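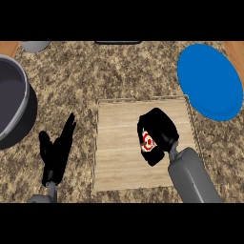

Simulation still: Trellura / Haf Voyle

I'd been promised robots, so I was a bit put out when Haf Voyle sat me down in front of a laptop. Her robots live in a make-believe kitchen, all speckled worktop and chopping board, with a pot on one side and a blue plate on the other. Two arms, two black grippers, and in the right one a little round red-and-white thing that I spent far too long wondering about (lunch was late).

What the Trellura team wants to know is how much of this pretend practice carries over to real arms. They began with 141 demonstrations, each one steered by a person, and then let the software shuffle things about, a pot nudged this way, a plate that way, until they had 900 kitchens' worth. Any run where the arms made a mess of it got thrown out, which left 800 to learn from.

"The left arm used to just sulk," says Elis Kneath, who did most of the steering. Training both arms as one body, with a single program choosing every move, cured most of that. On the real bench in Cundholm they've had up to 30 clean goes in a row, and I got to watch a few of them with my nose practically on the safety screen!

Handovers are still the weak spot. Elis wants softer fingertips, Haf wants more kitchens, and they were still arguing about it when I left for my train.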